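Stindar Community Rooms: progress report to the Lutell Fund, May 2019

The refurbishment of the meeting room is nearly complete. The dark pleated curtains were hung in February, and the light wood-grain tables are now in regular use. Bookings have risen from 20 to 27 a month.

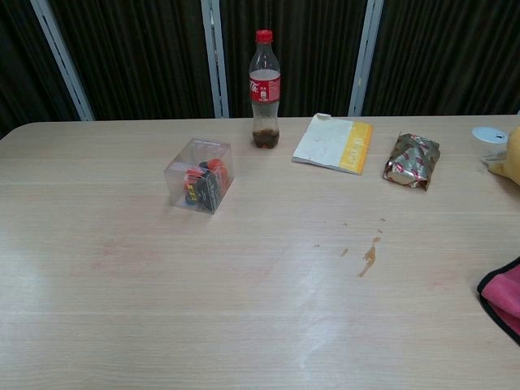 Small items left behind after sessions are kept in clear boxes until claimed. Two further tables remain on order from Szabo, and delivery is expected before the next report. Expenditure stands at 52 per cent of the grant.

Otis Kapoor
Project Manager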